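From: Mirjam Timmermans
To: Stakevis repair list
Subject: Re: [stakevis-repair] Old Dell towers, what to keep and what to strip

Siebe,

Thanks for writing it up. Answers to your points below, and a couple of things I'd like us to agree on before Friday.

Siebe Prins wrote:

> Hello all,
>
> We've been offered another batch of office desktops from Achari, mostly
> Dell towers like the last lot. They want them gone before the end of
> March. I can fetch them but I need to know three things.
>
> 1. Do we take them whole, or only the ones that start up?
> 2. Who is wiping the drives this time?
> 3. Is it worth keeping the power supplies? We have a whole shelf of
> them and I keep knocking my elbow on it.
>
> I'd also like to stop taking the cases apart in four different ways. Last
> time I found drive cages in one box and their latches in another.
>
> Siebe

1. Take them whole. Testing them in Achari's corridor will take all morning and their sockets are in a silly place. Even a dead one gives us memory, a drive cage and usually a working processor.

2. I'll do the drives. Please don't put any drive in the "ready" crate until it has my sticker on it. I had to pull two back out last time. If a machine comes with no drive, write that on the tape so I don't go looking for it.

3. Keep the power supplies that have a readable label and all their plugs. The rest can go to Trurenus with the scrap metal. They pay 300 for a mixed load under the usual weight and 800 if we sort it first, so I would rather we sorted it.

As for the order of work, this is what I do and it has been fine. Lay the tower on its side with the open side up, so that everything is facing you and nothing hangs on its cables. Take the side panel right away from the bench. Ground yourself on the bare metal before you reach in.
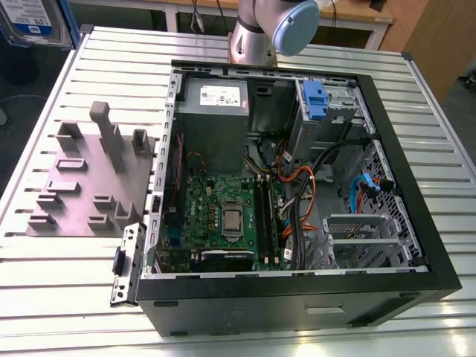

Then unplug the drive cables first, at both ends, and put them in the cable tub straight away. The thin data cables get bent if they are left lying under a case. After that the drive cage, with its latch left on. The coloured plastic ones snap if you force them, so push the latch fully across before you lift.

Graphics card next, if there is one. Undo the bracket at the back of the case and press the catch at the end of the slot. Don't rock the card from side to side. Memory comes out after that and goes in the foam tray.

I leave the processor in its socket unless the board is dead. It is safer there than in a bag. If you do take it out, put the plastic cover back over the socket pins, and clean the old paste off the same day.

The power supply goes last. Follow the bundle of wires down to the board and free each plug by its clip. Please don't cut the cable ties until the unit is out, otherwise you end up with wires all over the place.

Blanking plates and loose brackets go in the tin with the screws. We are always short of them when we put a machine back together.

On labels: one strip of tape per machine, on the front of the case, with the number from the Arby sheet. The sheet now starts at 1,000 so we don't mix these up with the older ones.

Siebe, can you let me know what time you expect to be back with the van? I can be there from two o'clock to help carry.

Mirjam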